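Joluvdale Technical College Approves Funds for Second Robot Workstation

JOLUVDALE — The governing board of Joluvdale Technical College has approved the purchase of a second two-arm robot workstation for its automation program, along with a three-year budget for spare parts, table fixtures and practice materials.

The equipment will be installed in the Odlow Building, where the program has asked for more bench time since the start of the academic year. According to the spending plan released by the college in December, students and staff logged 702 hours on the existing workstation during the last two terms. Requests for another 300 hours could not be scheduled.

The plan sets aside money for two robot arms, a computer, a metal frame and replacement grippers. It also includes a separate line for consumable items, which the program previously paid for out of its general supply account. College officials said the change would make it easier to compare the cost of running the equipment with the cost of buying it.

Two suppliers, Deven and Juhl, submitted offers. The college selected Deven for the frame and tabletop and will buy the arms under its existing purchasing agreement. Juhl will provide a service contract covering both workstations, with a response time of 30 hours for faults that stop work.

Handling tasks were a main factor in the request. The program's coursework has moved from rigid blocks and plastic parts to items with thin stems, leaves and uneven shapes, including artificial flowers to be placed in a small vase. Such tasks take longer to set up and put more wear on gripper fingers, the plan states, and the budget for replacement fingers has been raised to match.

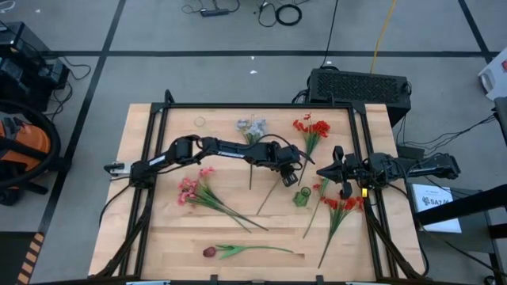

Floor space was also reviewed. The new workstation requires a dedicated power circuit and clear access on all sides, and the college will move 141 square feet of storage to the lower level before delivery. Cable covers and additional floor marking are included in the installation cost.

Delivery is expected before the spring term. The automation program will publish a booking schedule for both workstations once acceptance testing has been completed, and departments outside the program may apply for unused hours through the Odlow Building office.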